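수신: 투자관리팀 Ayana Weldu 팀장
제목: Ferkia 공구 정리 자동화 과제 진행 보고 (Lomside 공개 시연 참관 포함)
작성일: 2023년 4월 26일

1. 요약

Miten이 수행 중인 Ferkia 과제의 Lomside 공개 시연을 참관하고 왔습니다. 결론부터 적으면, 2차 지원금은 지금 조건 그대로 집행하지 않는 편이 좋겠다는 의견입니다. 장비는 갖춰졌고 담당 연구원들도 성실합니다. 다만 1월 보고서에 적힌 표현과 제가 현장에서 확인한 내용 사이에 거리가 있습니다. 당시 보고서는 "현장 투입 직전 단계"라고 썼는데, 저는 그 문장에 동의하기 어렵습니다.

2. 시연 장소와 구성

시연은 Lomside 건물 1층 실험실에서 진행됐습니다. 참관객은 저희 쪽을 빼면 대부분 Mwakalinga 정비사업부 사람들이었고, 이 장비를 실제로 쓰게 된다면 그쪽이 첫 사용처가 됩니다. 그래서 질문도 꽤 날카로웠습니다. 예를 들어 기름 묻은 손잡이를 집을 수 있느냐는 질문이 나왔는데, 시험 계획에 넣겠다는 답만 돌아왔습니다.

작업 공간은 알루미늄 프로파일로 짠 작은 부스이고, 앞쪽 레일 양 끝에 로봇 팔이 하나씩 올라가 있습니다. 바닥에는 뚜껑이 열린 공구함이 여러 개 놓여 있고 드라이버, 줄자, 렌치, 육각 렌치 같은 수공구가 안팎에 섞여 있습니다. 정비 현장에서 쓰는 금속 공구함은 없고 전부 플라스틱 제품입니다. 투명한 것, 분홍색, 흰색, 보라색으로 색이 뚜렷이 갈리는데, 인식 난이도를 낮춰 주는 조건이 아닌지 물었더니 일부 그렇다고 인정했습니다.

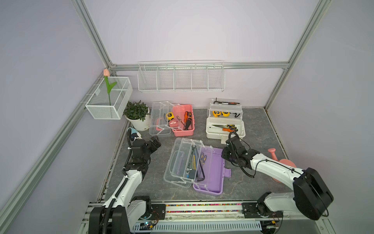

3. 시연 내용에 대한 의견

발표 자료에는 누적 시험 2,071회라는 숫자가 크게 적혀 있었습니다. 무엇을 1회로 세는지 질의했으나 발표자마다 답이 달랐습니다. 한 분은 공구 하나를 집어 옮기는 동작이라고 했고, 다른 분은 팔이 초기 자세로 돌아올 때까지를 1회로 본다고 했습니다. 정의가 정해지지 않은 숫자는 성과 지표로 받을 수 없다고 봅니다. 실패한 시도가 포함된 것인지도 확인되지 않았습니다.

공구 배치는 담당자가 손으로 잡아 주고 시작합니다. 참관객이 임의로 흩어 놓은 상태에서 해 볼 수 있느냐고 Mwakalinga 쪽에서 요청했지만 일정상 어렵다는 이유로 거절됐습니다. 제가 가장 아쉽게 본 대목입니다. 5분이면 될 일이었습니다.

양팔 구성의 필요성도 아직 설득되지 않았습니다. 제안서의 핵심 근거는 한 팔이 공구함을 잡아 주는 동안 다른 팔이 공구를 넣는다는 것이었습니다. 제가 지켜본 동안에는 한쪽이 공구함 근처로 내려가 있을 때 다른 쪽은 떨어져서 대기하는 모습이 많았습니다. 그렇다면 팔 하나로도 상당 부분은 되는 일이고, 장비비 산정을 다시 해야 합니다.

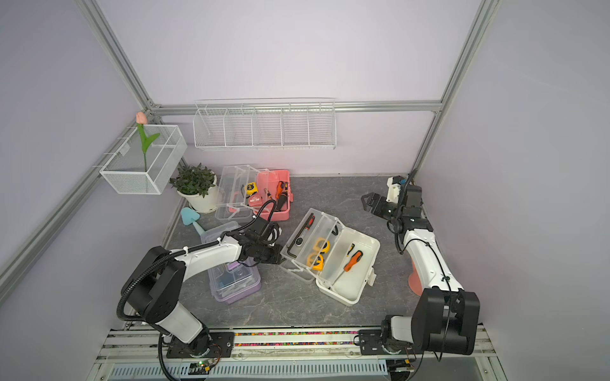

속도에 관해서는 판단을 미루겠습니다. 발표자는 안전 때문에 일부러 느리게 돌린다고 설명했고, 있을 수 있는 이야기입니다. 그러나 정상 속도의 기록을 보여 달라는 요청에는 추후 제출하겠다고만 했습니다. 같은 답을 1월에도 들었습니다.

좋게 본 점도 적어 둡니다. 레일과 팔 고정부는 쉽게 떼었다 붙일 수 있게 설계했다고 하고, 배선 도면과 부품 목록도 요청하자마자 받았습니다. 이전 과제에서는 도면 받는 데만 한 달이 걸렸으니 이 부분은 나아졌습니다.

4. 예산 및 일정

장비비 집행은 계획과 맞습니다. 인건비는 항목 분류가 바뀌어 있어 소명 자료를 요청했고 아직 도착하지 않았습니다. 일정표에는 현장 시험 준비가 완료로 표시되어 있는데, 시험 장소 사용 협의서가 없으므로 저희 기준으로는 미완료입니다.

5. 2차 지원금 집행 전 요구 사항

가. 시험 1회의 정의를 문서로 확정하고, 실패를 포함한 원자료를 제출할 것.
나. 공구 배치를 Mwakalinga 측이 정한 조건에서 연속 100회 시험할 것. 중간에 사람이 개입하면 그 횟수와 사유를 기록할 것.
다. 실제 현장에서 쓰는 금속 공구함을 최소 3종 포함할 것.
라. 한 팔만 사용한 경우와의 비교 결과를 첨부할 것.

Miten 측은 나 항목에 대해 횟수를 줄여 달라는 의사를 구두로 밝혔습니다. 저는 줄일 이유가 없다고 답했습니다. 공식 회신이 오면 원문 그대로 전달드리겠습니다. 받은 도면과 부품 목록은 과제 공유 폴더에 올려 두었습니다.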